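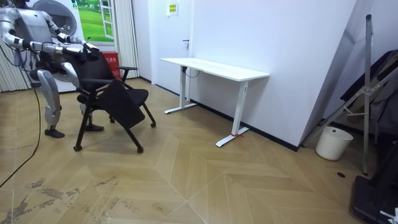
2025-04-30
Pluddale workshop log, entered by the bench lead

Second session with the Ustine furniture pack and I'm still grinning. Quick recap for anyone who missed the first one: Ustine sells a set of ready-made behaviours for humanoids (grip, push, pull, turn, let go, back off) and we have it on trial until the end of May. The licence after that is $800 a month, or $700 if we sign for the year. We're testing on the office chair because chairs are a pain. They roll, they swivel, and the back gives when you squeeze it.

Started with the two-handed hold on the backrest. The pack lets you set grip force for each hand, and the default of 30 on their scale (no units anywhere in the manual, grr) felt high to me for mesh. Dropped it for the left hand only, kept the right where it was, and ran the slow pull. Much nicer than last time! The arms share the load now and the torso lean comes in with the pull where before it came in late and jerky. I'd put that down to the new balance settings, but I changed the foot spacing in the same go, so I can't prove it. One thing at a time next session.

Then one hand on the top edge and the other arm parked down by the side. I didn't expect much from this one. With a single grip the chair wants to swing round the hand, and the pack has a "follow" option that lets the wrist go soft and ride along with it.

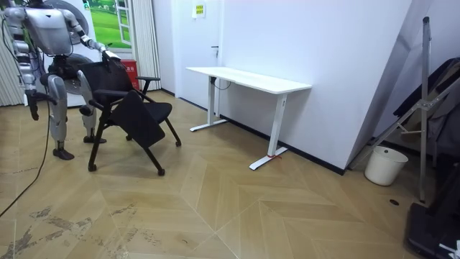

Follow is brilliant. It's the best thing in the box so far, and I'd happily have spent the whole afternoon on it. You can tune how soft the wrist goes with one slider while the robot is standing there, no restart, no reload. Tan's chair module made us stop and rebuild for every change, and I don't miss it one bit.

Gripes, to be fair to everyone:
- Start-up check takes 5 minutes and you can't skip it, even after a pause.
- The log viewer paints left and right hand the same colour. Mixed them up twice.
- Tether: keep it well behind the heels. The pack has no idea there's a cable on the floor, so that's on us.
- Casters catch on the seams in one direction more than the other. Try both.

Release and stand-up is its own behaviour: hands open, arms drop to the sides, stance resets, then it waits for the next call. 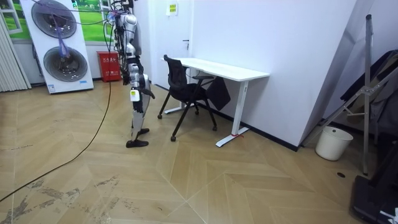 I'd like the wait to be shorter, but there's a setting for it that I haven't touched yet. Sternel's support desk (they resell the pack here) wrote back within the hour about the grip units and promised a proper table. Have asked them for the armrest grip too, which is listed as a beta.

Next: same pulls with the old foot spacing, follow with the right hand, then the armrest beta if it turns up. Save the slider values before shutting down, they don't keep by themselves.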